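Zindow Student Robotics Program
Team Manual, Section 7: Setting Up and Running the Plate Station 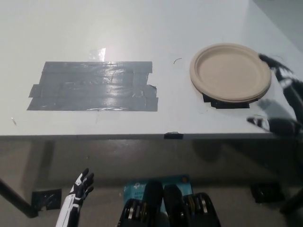
7.1 Purpose of this section

This section covers the preparation of the Plate Station, the teaching of the pick-and-place motion, and the recording of scored trials. It applies to all teams using the two-armed robot in the Bosholm lab. Teams should read Section 5 (Power and Emergency Stop) and Section 6 (Joint Checks) before beginning. A team that has not been signed off on Section 5 may prepare the table but may not switch on the arms.

The task is to take hold of a paper plate with the right hand, lift it clear of the table, and return it to its mark. In the later rounds of the Mansour Cup the plate is moved to a second mark, described in Section 8. Teams should not attempt the second mark until they have met the passing score given in 7.6.

7.2 Materials

Station table, white top
Round paper plates, beige, from the station supply
Black tape, for plate marks, table edge marks and floor marks
Gray duct tape, for the left-side patch
Ruler or tape measure
Griletti controller and charged battery
Trial log sheets

Plates from home or from the cafeteria are not accepted in scored trials. Rim height differs between makes, and a grip taught on one plate will often fail on another.

7.3 Placing the table

1. Locate the black tape squares on the floor. These mark the station and are shared by all teams.

2. Move the table until its legs line up with the floor marks. Two people are required for this step. Lift the table; do not drag it.

3. Check that the edge mark on the front of the table faces the robot. The edge mark is a small piece of black tape wrapped over the lip at the center.

4. Stand at the robot's position and confirm that the edge mark lines up with the center of the robot's base. If it does not, move the table and leave the tape where it is.

5. Press down on each corner of the table. If it rocks, adjust the foot nearest the low corner.

CAUTION: Never move the table while the arms are powered. A taught motion has no knowledge of a table that has been shifted, and the hand may strike the edge.

Floor marks that have peeled or torn are to be reported to the instructor. Teams may not replace floor marks themselves.

7.4 Preparing the tabletop

1. Clear the tabletop of tools, cables, pencils and drink containers. Items placed on the robot's side of the table are outside the working area, but they must remain clear of both forearms.

2. Wipe the surface with a dry cloth. Remove crumbs, hair and bits of tape backing.

3. Inspect the gray tape patch on the left half of the table. Ragged strip ends are acceptable. A corner that has lifted should be pressed flat, and if it will not stay down the strip should be replaced. Overlap each new strip with the one beside it so that the white surface does not show between them.

4. Inspect the black plate mark on the right half of the table. Its corners should extend past the rim of the plate so that the operator can judge placement from a standing position.

5. Set the plate on the mark with the rim facing up.

NOTE: Plates may be stacked to give the fingers a thicker edge to close on. The number of plates in the stack must be written on the log sheet, and it may not change within a set of trials.

NOTE: Overhead lights produce glare on the white surface and on the gray tape. Teams using the vision option in Section 9 should leave the lights as they will be during scoring and take new reference pictures whenever the lighting changes.

7.5 Teaching the motion

Assign one student to the controller and one to the emergency stop. The student at the emergency stop has no other duty during this procedure and does not take notes.

1. Switch on the controller and wait for the ready tone.

2. Select TEACH, then RIGHT ARM. Set speed to 26. This is the highest speed permitted in teaching mode.

3. Raise the left hand to its hold position, palm forward and fingers slightly open. Select LOCK LEFT. The left arm should stay in this position until the right arm has finished its motion.

4. Bring the right hand in from the side of the table, above the height of the rim. Save this as Point 1.

5. Lower the hand until the fingers are level with the rim. Stop before contact. Save this as Point 2.

6. Move the fingers inward to the rim and close the grip one step at a time. When the edge of the plate is held, save this as Point 3.

7. Raise the plate straight up by the width of a hand. Save this as Point 4.

8. Select RETURN. The controller will play the points in reverse order and lower the plate to the mark.

9. Name the motion with the team code and the letter P, and save it to the controller.

CAUTION: Keep hands, sleeves and lanyards away from the table during playback. If the plate slips, let it fall. Do not reach in to catch it.

If the rim bends when the grip closes, open the grip one step and save Point 3 again. If the plate slides away from the fingers, the approach is usually too low or too fast. Return to Point 2 and raise the hand slightly before making any change to the grip.

7.6 Scored trials

A set consists of 7 trials. The plate is reset by hand between trials with the arms paused. The student resetting the plate says "clear" upon stepping back, and the operator does not resume until this has been said.

A trial is counted as good when all of the following are true:

The plate left the table completely.
The plate came down flat.
At least 3 corners of the plate mark can be seen past the rim after release.
The motion ended within 59 seconds.

A set with 5 or more good trials is a passing score. Sets may not be combined. If the emergency stop is pressed, the trial is recorded as stopped and counts as not good, whatever the reason for pressing it. No student is to be questioned or hurried over a decision to press it.

Write the result of each trial before starting the next one. Entries are made in ink. Corrections are made with a single line through the error and the initials of the recorder.

7.7 Closing the station

1. Open the right hand and return both arms to the rest position.

2. Switch off the controller and remove the battery. Place the battery on the charging shelf with its label facing out.

3. Throw away bent plates. Return good plates to the supply box.

4. Leave the table, the gray patch and all black marks in place for the next team.

5. File the log sheet in the team folder and sign the station book.

Teams that find the station in poor condition should note this in the station book before starting work. Requests for replacement tape or plates are made on the supply form in Appendix B.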